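How I Fold a Week of Laundry on the Bed

6 min read

I live in 525 square feet, and not one of those square feet is a laundry room. I have a stacked washer behind a curtain, a dryer that sounds like a bus, and a bed. So the bed is where everything gets folded, and after years of doing it badly I finally have a method I like enough to write down.

Most of it I picked up from two people. My neighbor Zdzisław Zieliński folded shirts in a dry cleaner's for half his life and still can't walk past a crooked pile. And Gaetano Sartori, my old roommate, travels with one small bag and rolls everything he owns. I steal from both of them!

You don't need much for this. A bed, a couple of bins, and an evening when you won't be interrupted (mine is Tuesday, right after dinner).

Step 1: Make the bed first

Pull the comforter and pillows off and get them out of the room if you can. You want just the fitted sheet. It doesn't have to be perfect — mine always has creases running all over it — but tug the corners so the middle isn't bunched up. A plain sheet in a pale color is great for this because dark socks can't hide on it. I used to fold on a navy comforter and lost socks every single week.

Step 2: Sort before you fold anything

Dump the basket at the foot of the bed and make piles by type. Tops, bottoms, little things, towels. I know it's tempting to grab the first shirt and just start, but you end up with eleven tiny stacks and nowhere to sit.

And do sit! I fold on the edge of the bed with the pile beside me and my knees as the stopping point, so nothing slides onto the floor. If your bed is very low you may like standing better. Zdzisław stands, but he's also about a foot taller than me.

Step 3: Make the long strip

Lay the piece out flat, fold one side in toward the middle, then bring the other side over it. Now you've got a long flat strip running across the sheet. Take hold of one end and pull it gently along its length to ease out the creases.

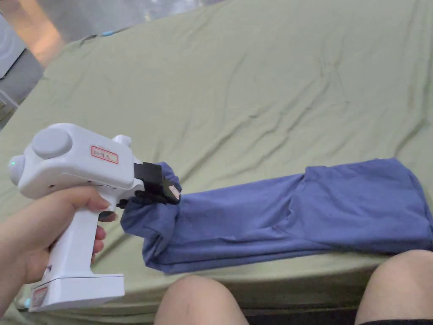 Blue-violet piece stretched out as a strip, with one end gathered up.

Don't worry if the end you're holding gets bunched. You'll open it back out with your palm in a second. The part I do fuss over is the loose, wide end, where the layers like to wander off on their own. Smooth those from the center toward the edges before you go on. If a layer has really shifted, open the whole thing and start the strip over. It takes a few seconds and saves you a lumpy fold.

Step 4: Fold or roll

From the strip you can go two ways.

For a drawer, fold the strip in half, then in thirds, and stand it on its edge. If it flops over, it's too loose, so press it flat and try again. For a bag or a deep bin, start at the thicker end and roll. Gaetano rolls so tightly that his T-shirts look like burritos, but I go looser, especially with anything that wrinkles easily.

My drawers hold 40 rolled or folded things if I'm careful, and a lot fewer if I'm not. The bins on my shelf are the Stalar ones with the soft handles, and I like them a lot, but a shoebox does the same job.

Step 5: When a piece won't behave

Slippery knits, big collars, anything with sleeves longer than you expected. My fix is to quit fighting it on the sheet. Pick it up by one spot, let it hang, and give it a small shake so the folds drop out. Then lower it again, letting the lowest part touch the bed first, and spread the rest out from there. Sleeves and hems tend to land off to one side, so find those and lay them straight before you touch the middle.

If it's a shirt with buttons, do up the top one and one around the middle. That's a Zdzisław rule and he's right about it. 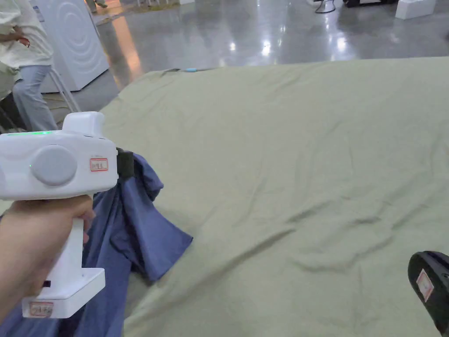

Step 6: Put it away the same night

I'm terrible at this one. The piles look so nice that I leave them, and then it's bedtime and they all move to the chair, and by Friday I'm digging through the chair. So now the comforter doesn't come back until the bed is clear.

Little things go first, then tops, then towels last since they live in the hall closet and I have to move the Istero vacuum to get the door open. Anything that needs a button or a stitch goes on the doorknob, where I'll see it in the morning. There's a gray cardigan on there now that's been waiting since July.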